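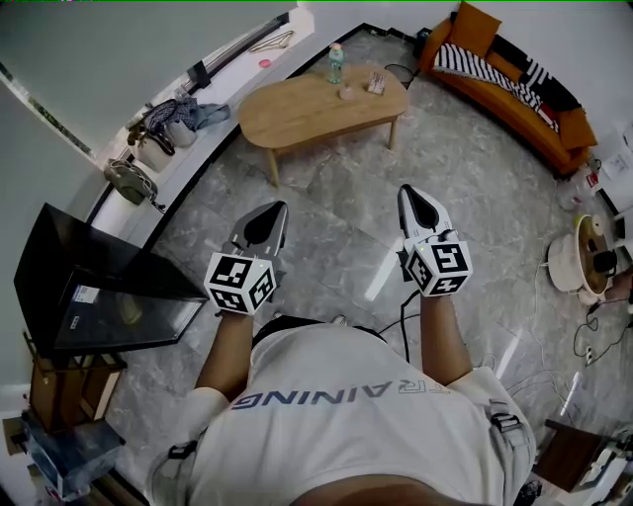
A person in a white "TRAINING" shirt, near a light wooden coffee table.

The library in Belia has 26 chairs, and on the evening of the members' meeting all of them were taken before seven o'clock. People stood between the shelves of children's books. Nadhirah Saragih, who has led the Friends of Belia Library for nine years, asked them to move closer, and then she read the accounts.

The group has 867 members on paper. Most of them joined when the town wanted to close the building on Saturdays, and many did not come again after this was settled. Saragih does not blame them. "They came when it was needed," she told me later. "But I cannot ask the same six people to open the door every week."

The main question in October was the reading room. The roof above it leaks near the window, and the repair will cost more than 2,000 dollars. The town pays for the walls and the heating – the roof is written in the lease as a duty of the Friends, and the lease is older than anybody in the group.
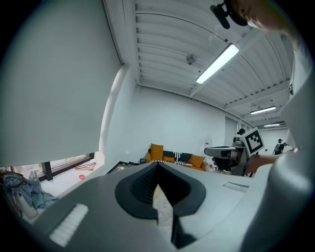
Yogesh Yadav proposed to sell the old local newspapers to a collector from Giáp Street. He had a letter with an offer. The discussion became quite loud, and a woman who had found her grandfather's wedding in those pages asked to speak 2 times. In the end the members voted to keep the papers and to hold a book sale in spring. Yadav voted for the sale too, and he has already promised his garage for the boxes.

There was also the matter of the election. Saragih will stay until summer and then she wants to stop. One name was proposed for her place, but the person was not in the room and must first be asked.

After the meeting the chairs had to go back to the school next door. I carried four of them. In the corridor two members were still talking about the newspapers, and about which years are missing.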